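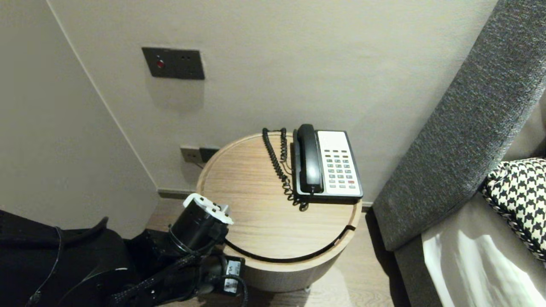
Does the choice of gripper matter more than the choice of arm?

For ordinary rooms and ordinary objects, the gripper matters more. Most arms in the same price bracket can get to the same places, and what differs is what they can do once they arrive.

I realize this is an unpopular position among people who have just bought an arm. An arm is a large purchase and it looks like one. It comes in a crate. The gripper comes in a padded envelope, or gets printed on a slow afternoon, and is bolted on at the end of the project by whoever is still in the building. Then everyone spends the spring wondering why the expensive part can't pick up a pen.

I have spent a good part of the past year with two arms, the Lernis and the Barredo, and with five sets of fingers, and I have come to resent how the comparisons in our trade are written. They love repeatability. They love payload. I read one last May that gave a full page to how precisely the Barredo returns to the same point in space over 1,000 cycles, and a single sentence to the fact that it shipped with fingers the shape of butter knives. The arm did beautifully. It went back to the same point 1,000 times, and at no time was there anything at that point to pick up.

Real rooms don't have points. They have phones. A corded desk phone is a wonderful test object and I wish more reviewers owned one. The handset is longer than it is wide, it sits in a cradle that holds on to it slightly, and it drags a coiled cord that has opinions about where it would like to go. You can approach it perfectly, to a fraction of a millimeter, and still fail, because the grip was on a curved plastic back with nothing to hold it there. Swap the fingers and leave the arm alone, and the same clumsy approach may well come off.

My two favorites of the five are the Sitach parallel set and the Mivudby slotted set, and they disagree about everything. The Sitach fingers are wide, flat and padded. They are forgiving on boxes and mugs, and they are a menace near a wall, where they turn up like a man carrying a mattress. The slotted ones are narrow and tapered. They have less to hold with, and on anything smooth and heavy you feel that in your stomach. But they go where the trouble is, into corners and behind furniture, and through the slots you get a little of the view back.

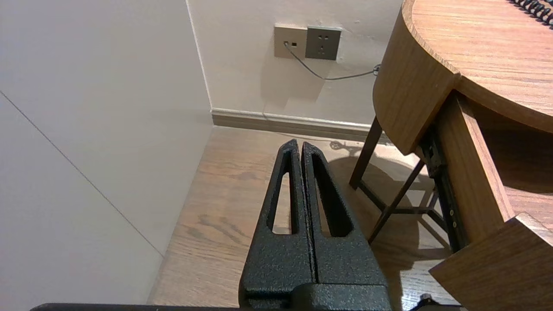
Slotted fingers at the corner, pointed at the gap beside the table.

That last point deserves more attention than it gets. If your camera rides on the wrist, the fingers are permanently in the shot. Solid fingers hide a strip of the world right where you need to see it. I used to think of slots as a way to save weight, a bit of decoration for engineers. Then I spent a week steering by wrist camera and found myself peering through them like a neighbor through blinds. A sliver of floorboard is enough to tell you that you are still over the floor and have not yet reached the furniture. That is worth more to me than another kilo of payload I'll never lift.

There is a fair case on the other side. Arms do differ. The Lernis has a wrist that folds back on itself in ways the Barredo's won't, and beside a sofa that can decide the whole business before the gripper gets a say. A poor controller will ruin any fingers you give it. And changing grippers has a cost the catalogs don't mention: every swap moves the fingertips, so every swap means calibrating again, and anything you trained with the old ones has to be looked at with suspicion. A group that changes fingers every few days ends up with a drawer full of hardware and no results. I own such a drawer. It has 8 mounting brackets in it, and I could tell you what perhaps half of them fit.

Still, look at how the money goes. We will argue for months over the arm, send two people to see a demo, and then accept whatever fingers are in the box. I would turn that around. Borrow or print several sets first, hold them in your hand, and try to pick up the things in your own rooms with them, sliding them along the wall and under the table edge. You will look ridiculous. You will also learn which shapes are hopeless before you've paid to mount them on anything.

After that, buy whichever arm can carry your favorite set into the corner and out again. Ask the vendor for the drawing of the wrist flange before you ask for the price.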